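Auto Parts and Accessories, Unit 4: Reading the claims on aftermarket brake pads

Handout for the evening section. Bring it back for the shop session.

Start with the word "ceramic." It sounds like a material with one recipe, and sellers like it that way. Two boxes marked ceramic can hold very different mixes, and neither box has to tell you much. Write down what the label states, then what it only hints at. Most of you will fill the second column first.

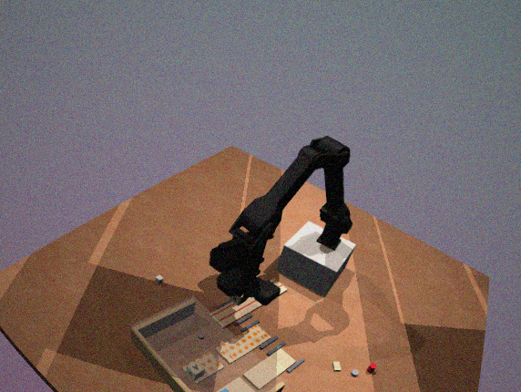
Page last changed: Mar 14, 2023

"Fits like original." Fits what? Check the part number against the axle, trim level and rotor size. The Stilumside catalog we use in class lists 1,877 pad sets, and in February we pulled 11 entries where the photo and the listed shape did not match. I would not order from a photo.

"Low dust." Lower than which pad, on which car, driven how? Rocha prints a bar chart on the back of its box with no numbers on the side. Treat it as decoration.
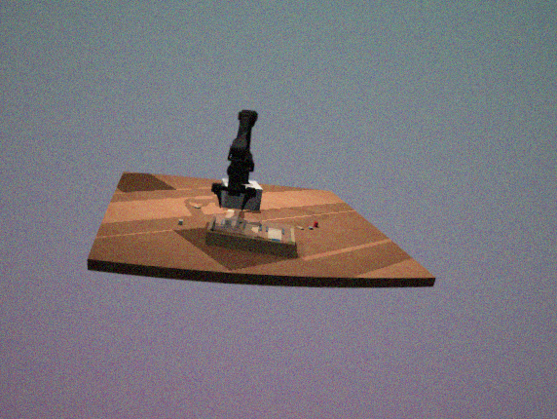
Nikau Henare

"Tested for 900 stops." Ask from what speed and with how much cooling time. A gentle stop every few minutes says very little about a loaded wagon coming down a long hill. Trindorano gives the starting speed and leaves out the load. Tivoreck gives neither.

Price is a weak clue too. A higher price may pay for shims and clips in the box, or for the box. Open it and look.

For next time: choose one online listing for front pads and copy out 10 claims word for word. Mark each one C (can be checked), P (partly) or N (no way to check). For every C, say what tool or document you would use. "Customer reviews" will not be accepted as a document.

Bujar Petkov has the worn sample pads and the thickness gauge. Sign them out with him before the session.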